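Gorollow Adds Washable Throws to Its Seating Range

LILTSIDE – Gorollow has extended its home textile line with a set of lightweight throws for upholstered armchairs. The throws are woven by Tasex and go on sale in September through the Gorollow online store and the Liltside showroom.

Each throw is cut to cover the seat and front edge of a standard armchair. The fabric has a weight of 246 grams per square meter and is hemmed on all four sides. It is supplied without ties or elastic, so it can be lifted off, shaken out and washed separately from the chair.

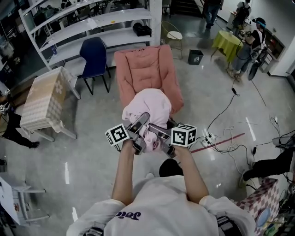 A light pink cloth over the seat of a padded armchair with a tufted backrest.

The range comes in 18 colors. Tasex tested the fabric for 3000 rub cycles and for color loss at repeated machine washing. Shrinkage after the first wash is stated on the care label. Tumble drying is not recommended.

For tufted or quilted upholstery, Gorollow advises laying the throw from the back of the seat forward and smoothing it by hand. Tucking it into the seams is optional.

Trade orders are handled by Tokgöz, with a minimum quantity of 100 pieces per color. Fabric samples and care sheets are available to retailers on request from the Gorollow press office.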